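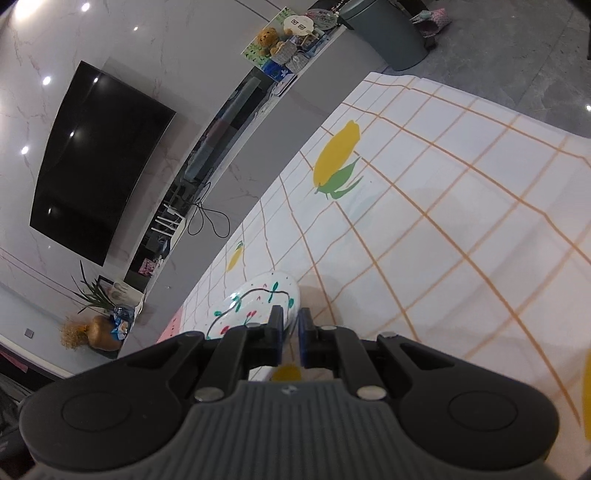

The cherry plate, just behind the gripper's finger tips.

The robotics club only had one rule for January, and Razia Gondal had written it on my hand in biro so I couldn't claim I'd missed it. Get your 300 grabs done by Wednesday. Mine said 300 on the left hand and DON'T SWAP HANDS on the right, and I'd swapped hands twice before tea.

We'd named our gripper Vunditz, after a villain in a comic Danish Bhutto used to draw in maths. Everybody at Clastgate High had a go at recording with it, and all of it went towards the 4,000 grabs we needed for the Asora Cup. Then the robot would learn from us, supposedly, and set a table in front of the judges. I had my doubts! I'd seen how Danish set a table.

"You're squeezing it like a lemon," Iqra said from behind me.

"There are lemons all over the cloth. I'm in the mood."

"Slower. It copies everything you do, remember? If you panic, it panics."

I thought about that for longer than she probably meant me to. Somewhere in those files there'd be a robot with my bad wrist and my habit of holding my breath (I always do it, even parking Mum's car), and it would carry on like that long after I'd finished Year 12 and gone off to wherever. My favourite cousin had left for Perth and all we had of him was a voicemail about a lawnmower.
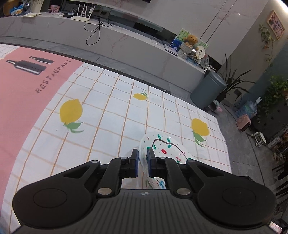 "Seven hundred and fifty-four," Iqra read off her laptop. "That's the whole club so far."

"Out of four thousand?"

"Haris is doing some tonight. And Jayson owes us a heap."

I did the sum in my head and wished I hadn't – then I breathed out, properly, all the way to the bottom, and loosened my shoulders the way my old swimming coach used to nag me to. Somewhere down the street a dog was going off its head at the bin truck.

"That one was nice," Iqra said, and she sounded a bit surprised. "Do it like that again."

So I lined up the fingers and did it like that again.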